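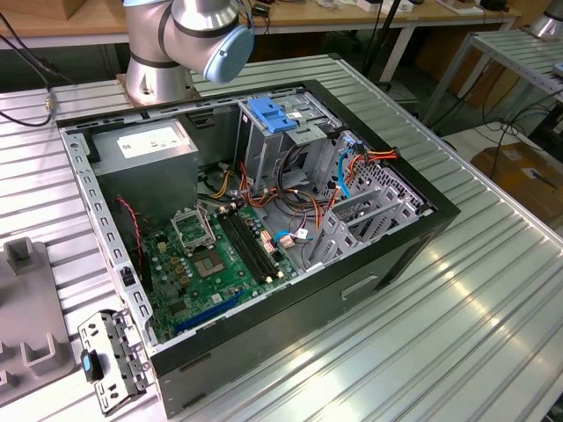

**Equipment > Benchtop cells > PC teardown**

# Orkley teardown bench: what to buy, what to plan for

The Orkley bench is a desktop cell for taking old computers apart with a robot arm, and we love it! It suits a repair shop, a college lab or a small recycling outfit that sees a steady stream of office towers and wants to start automating the fiddly middle part of the job (the part after the lid is off and before everything lands in bins).

A full-size tower goes on its side on the ribbed aluminum top, side panel off, so the arm works straight down into the case. That one choice makes the rest of the budget a lot easier. You don't need an arm with enormous reach, and you don't need a clever fixture to hold the case upright. Gravity does a good share of the holding.

## What's in the base package

- Aluminum slatted bench top on a metal frame
- One arm on a round base, bolted at the back edge
- Controller, pendant and a 10-foot cable set
- A starter set of bench fixtures in gray plastic
- Two days of setup help, on site

Fingers are sold separately, and so is the vacuum cup kit. Most people end up with two sets of fingers, one narrow and one wide, and we'd put both in the first order if you can. Swapping takes a minute or so once you've done it a few times.

## Pick your first jobs before you pick your options

This is where a little planning saves real money. Look inside any older tower and you'll find a mix of easy things and hard things. Drive cages with a plastic release latch are a lovely first task: the latch is big, it's usually a bright color, and it moves one way. Loose brackets are good too. Memory sticks are fine with the narrow fingers, provided you teach the clips first.

Cables are the hard part. Power leads and thin data cables cross over each other on their way to the drive bays, and no two cases route them the same way. Araba Nartey, who runs our test bench, has a person pull the main cable bundle first and hand the case to the arm after that. It's a good plan for the first few months, and it means you can leave the force sensor for the second year's budget.

The processor socket is somewhere in between. Opening the lever and load plate is a nice smooth motion for an arm, but lifting the chip out cleanly wants the vacuum cup. If chips are worth money to you, buy the cup kit now. If you're mostly after drives and power supplies, skip it.

## Space and power

The bench is 60 inches long. Leave room to walk behind it, and please, please measure your doorway! Mawuli Issahaku's crew once had to take the legs off in a parking lot. (They go back on fine. It just makes for a long afternoon.)

You'll also want:

- A side table for incoming boxes and hand tools
- A regular grounded outlet, ideally on its own breaker
- A plan for cable runs at floor level, with covers anywhere people walk
- Good overhead light, since black cases soak it up

Thinking of a second bench later? Set the first one where a neighbor can stand beside it. Two benches can share a parts table and one trained operator, and the second one costs less because the software license already covers it.

## Budget notes

We quote everything line by line so you can move things between years. The items people forget:

- **Fixtures.** The starter set covers common mid-size towers. Small-form cases need their own, and you can print them from our files or order them from Brandlow.
- **Practice cases.** Set aside 12 scrap towers, in as many makes as you can find. You will bend a few things while you learn, and that's fine.
- **Training time.** Allow roughly two weeks before your operator feels at home. Gifty Alhassan teaches the course and also answers the phone afterward.
- **Spare fingers.** They wear. Buy a second pair of whichever you use most.
- **Bins and labels.** Cheap, but you'll want them on day one.

Risk review is your job, with our help. We send a checklist with every quote, and Sławomir Żak will go through it with you on a call at no charge.

## Ordering

Part number **961** is the base package. Add **-V** for the vacuum cup kit, **-F** for both finger sets, or **-VF** for the lot. Orders placed now are being scheduled for delivery in May. Send us a few snapshots of the cases you see most, lids off, and we'll tell you which parts we'd try first and which ones we'd leave to a person for now.

Page updated 29 January 2025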